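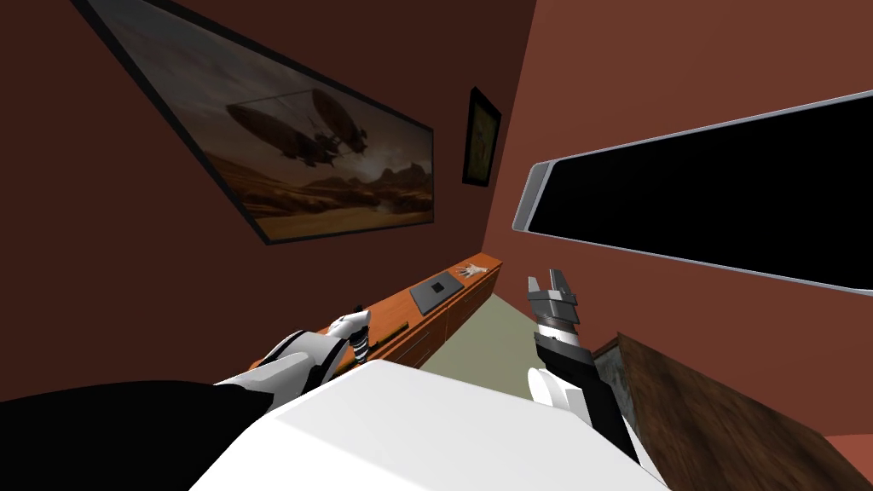 Run 94: wrist over-travel, left arm, narrow room

Page last edited 12/8/25

This gallery belongs to the Ovden fault log. It covers the simulated runs in which the left arm reported a joint limit error and stopped responding to the operator. No hardware was involved. The same controller build is meant for the real machine in March, so the fault is being treated as a safety matter and the build is on hold.

The view at the top of the page is from the robot's own head, in the narrow room. Both arms are forward and both grippers are empty. The left hand overlaps the near end of the counter. The task was to reach the white glove-shaped object near the far end of the countertop, beyond the flat black tray, and bring it back to the near end.

What went wrong

The planner asked for a wrist angle outside the permitted range. The limit check caught it and raised the error, as designed. The stop command then went to the right arm only. The left arm held its last velocity command for 2 seconds before the watchdog cut in. In simulation the result was a forearm pushed into the counter. On the real arm it would have been a hard contact at working speed with somebody possibly standing next to it.

Why two different end tools matter

The left side carries the white-and-black hand. The right side carries the grey parallel-jaw gripper. Each has its own driver, and the drivers register with the Skillis safety layer under separate names. After the left tool was changed, its new name was never added to the stop group. The parallel-jaw gripper was already listed, so the right arm stopped correctly every time and the start-up test passed.

Reproducing the fault

Load the narrow room with the Zemby controller at the held build. Set the step limit to 2,000. Use the stored start pose and send the left hand to the far end of the counter. The error comes up before the step limit is reached. If it does not, check that the left tool is the hand and that the old stop group file is still in place. A run with parallel jaws on both sides will not show the fault.

Changes made

The stop group is now built from the list of connected drivers at start-up. The hand-written file has been removed. A driver that does not answer the stop test blocks the arms from being enabled. The watchdog delay has been shortened, and the new value is in the Sundaram settings sheet.

Still open

The planner should not have asked for that angle in the first place. It seems to prefer a twisted wrist when the target is close to the left wall, and the cause has not been found. Until it is, left-arm targets beyond the tray are blocked in the task file. Please do not lift the block locally to get a run through. Logs for run 94 are kept with the build, under the same number.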